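Ticket 73: Etano heat recovery unit stuck on boost, Ganbridge flat
Status: solved

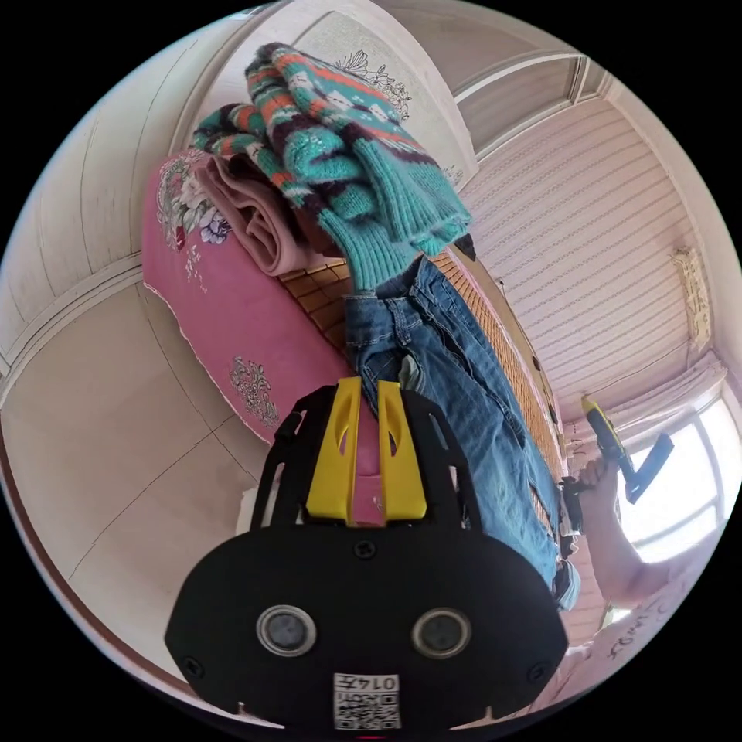
Great news on the boost fault -- it was the humidity sensor all along! The unit ran flat out for 3 hours after every shower, and swapping the Usten controller made no difference at all. Drying washing indoors sets it off too, so a pair of blue denim jeans like those folded here makes a brilliant test load once they've been through the wash. I fitted a new Yin sensor and reset the trigger level.

Update, April: fan drops back to trickle nicely, filter light cleared. Really pleased with how quiet it is now. Next filter change at 3,000 hours.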